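3. Hanging the hook rail and wall basket

Read section 2 first if the panels aren't up yet. You need the Laketti rail kit, a level, a pencil, the small hex key. Set aside 30 minutes.

Plaid panels, black hooks, a soft toy on one of them:

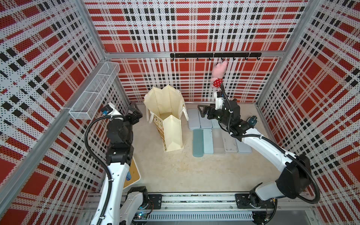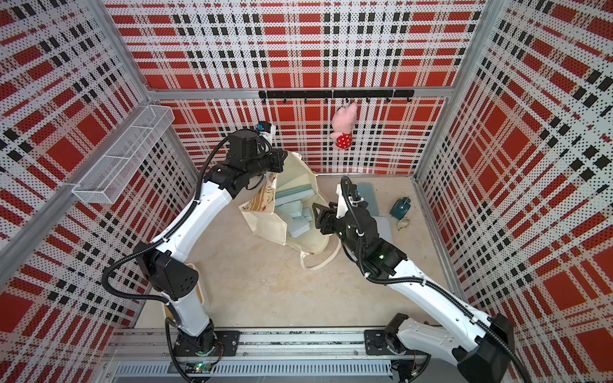 3.1 Lay out all the parts. Check against the card in the lid. Missing screws - write to Olaia Collado at the Ganik parts desk, quote kit no. 208.

3.2 Pick the height. 162 cm from the floor suits most adults. Kids' room - go down to 90 cm.

3.3 Hold the rail up, level it, mark both ends. Pencil only, marker bleeds thru the finish.

3.4 Start both end screws by hand. Two turns each. Don't tighten yet.

3.5 Check level again, then tighten left, then right. Stop when the rail quits moving.

NOTE: Older kits (before January) have the long screws. Use the washers in the small bag or they poke out the back.

3.6 Slide hooks on. Spread them how you like. Push down till they click.

CAUTION: Light stuff only on single hooks. Hats, soft toys, keys, a dish towel. No wet coats, no backpacks. Do not let children pull or swing on the rail.

3.7 Basket, if you bought one. Top clips first, then press the bottom edge agianst the panel. Tug it. If it lifts off, the clips are upside down - flip them and go again.

CAUTION: Keep the basket away from heaters and out of reach of cribs.

3.8 Wipe pencil marks off with a dry cloth. No spray cleaner on printed panels, it dulls the color.

Retighten the end screws after the first week. Then whenever you dust.

Rail sags in the middle? See section 6. Text for this section checked by Anselmo Figueroa, November 12, 2020.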